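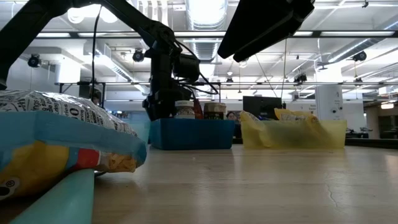 *Última alteração: 2020-12-03*

Andei a experimentar o kit Plivura, da Tirus, dois braços para arrumar mercearias e talheres. Ficam umas imagens!

- Gostei logo da moldura preta à volta do tampo — os braços vêm um de cada lado, e os talheres têm tabuleiro próprio, o verde.

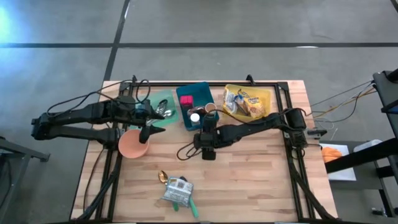
- Vista do punho, a minha preferida (colheres, frasquinhos e o outro braço a meter-se à direita). O suporte de punho é extra e custa 156 euros, ai.
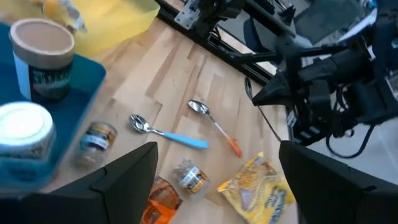 - Sacos moles são o meu teste favorito, e deste kit já pedi mais 3 pinças.

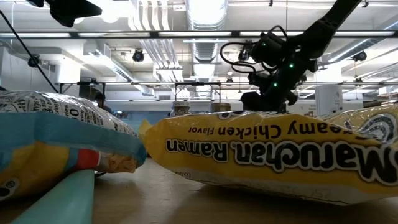
*Maruchan Ramen, sabor Creamy Chicken, com a pinça logo atrás.*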